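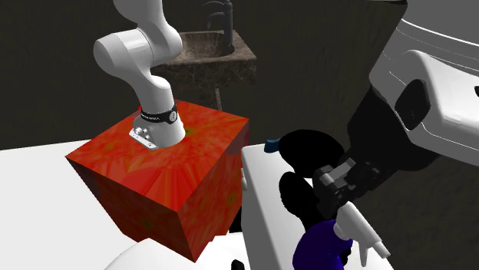 Flunis help desk — Ticket 2320
Subject: Bottle jumps sideways just before the fingers close
Opened: 20 Jul 2022
Status: Solved, left open for the docs question at the bottom
Setup: Flunis on my home desktop, Stasau bathroom pack, two arms in one room

Hi all, long one, sorry. I'm building a bathroom tidy-up routine at home in the evenings, and once it behaves I want to try it on the bench at the MacAulay workshop where I'm a member. For now it all lives in Flunis. One arm is bolted to the red stand, there's a second robot in the room with it, and the job is dead simple: pick the purple bottle off the white block and put it down next to the sink. Eventually the second robot should take it as a handover, but I'm nowhere near that yet!

The trouble is with the pick. The arm comes over, the gripper drops down above the bottle, and a moment before the fingers close the bottle hops sideways. Sometimes it only wobbles and the grasp goes through. Other times it shoots off the block altogether and I find it on the floor by the wall. I ran the same pick 28 times with nothing changed and got 7 clean ones.

What I tried first

Slowed the approach to half speed. The hop is smaller but it's still there.

Opened the fingers as wide as they'd go. No difference that I could see.

Bumped the friction on the bottle way up (I know, I know). Now when it hops it drags the fingers with it and the whole wrist shudders. Put it back.

Parked the second robot well away with its controller off. I really thought I had it there, because I'd started that robot pretty close in and figured it might be brushing something. Nope, same hop.

Update 1

Thanks for the quick answer. You asked for a view from the other side with the arm at its pre-grasp pose, and whether anything else shares the top of the block.
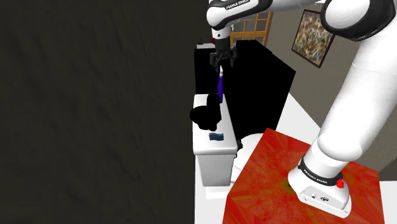
Pre-grasp pose, gripper above the purple bottle. The black object and the small blue one share the top of the block.

So yes, there's company up there. Both of those came in with the Stasau pack and I haven't touched them. The black one shows as a solid dark shape on my machine, no surface detail at all, and I'd been putting that down to a texture path I never fixed after moving the project folder. I didn't think it had anything to do with the physics, but I'll take it out and see.

Update 2

Took out the blue one first, as it was easier to click on. Still hops. Put it back, took out the black one, and the bottle stands there like it's glued. Ran the pick over and over while I made dinner and didn't get a single hop.

Then I switched on the collision view, which I should have done on the first night — the black object had a collision hull way bigger than the thing you see. It reached across the top of the block and right into the space where the bottle sits. So the two were overlapping from the start, and the solver was holding them in some sort of uneasy truce until the bottle got nudged awake by the arm coming close.

That also explains the friction thing, I think? If the bottle is being shoved out from one side and I've made it grippy, then the fingers are going to cop it. Please tell me if I've got that wrong.

Update 3

Fixed, with your steps. Writing them out the way I did them in case someone else has this pack:

1. Saved a copy of the room.
2. Selected the black object and deleted its collision hull (the hull only, the visible mesh stays).
3. Rebuilt it with the convex pieces option. The default setting made one big lump again, so I turned the piece limit up.
4. Turned on the collision view and checked for clear space between it and the bottle.
5. Put bottle friction back to the stock value.
6. Let the room settle for 300 steps before the arm moves.

Step 6 may not be needed any more but I've left it in. The picks have all been good since. The texture path is still broken, by the way, and I've decided I can live with that.

Two leftover questions

Could the docs page on imported rooms mention the collision view nearer the top? I lost nearly a week of evenings to this, and the only hint I came across was an old post on the Indisport board from back in March, where a fellow had the same thing going on with a kettle.

And is there a way to get a warning at load when two hulls overlap? Even a line in the console would do me. If it's already there and I've got it switched off somewhere, point me at the setting and you can close this one.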